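Burgers for a Crowd: Set Up the Line First
by Sneha Pal

Filed under: Feeding People

I have cooked burgers for 50 exactly once, at the Horkatton block party in August, and I spent most of it looking for the cheese. The cheese was under the lettuce. The lettuce was under a dish towel. I have since become a person with opinions about where things go.

Build on a tray. A plain white one with a raised edge is best, the kind you'd carry drinks on. Crumbs stay put, runaway onions stay put, and when you're done the whole mess goes to the sink in one trip.

Stand things up. Stacked cheese slices weld themselves into a brick within minutes, and then you are peeling at them with a thumbnail in front of guests. Slices stood on edge and fanned a little come away one at a time. Clear acrylic holders with slots do this nicely. So does a clean letter sorter, and I won't tell anyone.

Pick a side for each thing and leave it there. I keep ham and cheese on the left, buns and patties on the right, lettuce past the patties at the far end. Left-handers may flip the lot.

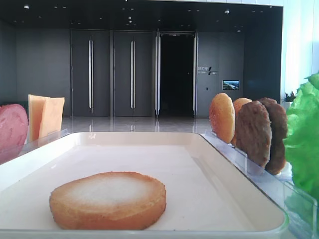
Start with one bun piece near the front lip of the tray, cut face up, and keep the rest of the tray clear. The temptation is to lay out 12 at once like a card dealer. Resist until you've made a few and know how far your elbows travel.

Frilly lettuce should be washed and spun well ahead. Stand it upright too — it keeps its ruffles and any leftover water runs down to the stem end, where you can blot it.

Toast the buns before they go in the rack. Set on edge they cool without steaming their own bottoms soggy, a fate I wouldn't wish on any bun.

Cooked patties can wait in a slotted holder for the few minutes it takes to build a round. Longer than that and they belong in a low oven, along with whoever keeps asking if the food is ready.

Wipe the slots the same night. Dried cheese in a narrow groove calls for a toothbrush and a long podcast.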